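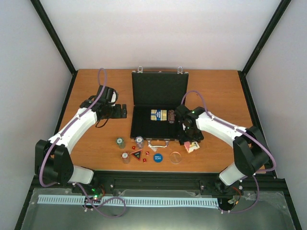
2019-09-15

I have never trusted a briefcase. My father had one and it held a sandwich and a newspaper, and for years I assumed everybody else's did too. So when Leidy Londoño told me that a hard case would fix my problem with small things going missing, I rolled my eyes and then, two weeks later, took one home from the secondhand place in Trotusham for 20 dollars. Make of that what you will.

It's black, with two silver latches and a silver handle, and foam in the bottom half. The foam is the part people get excited about. There are long posts out there about cutting foam so that every object gets its own little bed. I read one that had 507 comments, most of them arguing about knives.

My objection is that small things don't stay the same. You cut a slot for one thing, you lose the thing, and now you own a slot. I left my foam alone. A small wooden box goes in the middle, the one with the blue and white band around it, and the short brown cylinder sits on its side next to it. Everything else is still in a scatter on the table in front of the case, where it would have been if I'd kept my money.

Rigoberto says I'm being stubborn and should sort by size before I pack. Regula says by how often I use it. I tried Regula's way on Friday and found I use almost none of it, which raises a question I'd prefer not to get into with her.

What I will grant: a lid that stands up by itself is handy. I can see what I've got without holding anything open with my elbow, and the old tin from Dukesside never managed that. The latches are stiff, though, and the left one pinches.

I'm giving it until March. If the scatter is still on the table by then, the case goes back to Trotusham and Leidy can buy it.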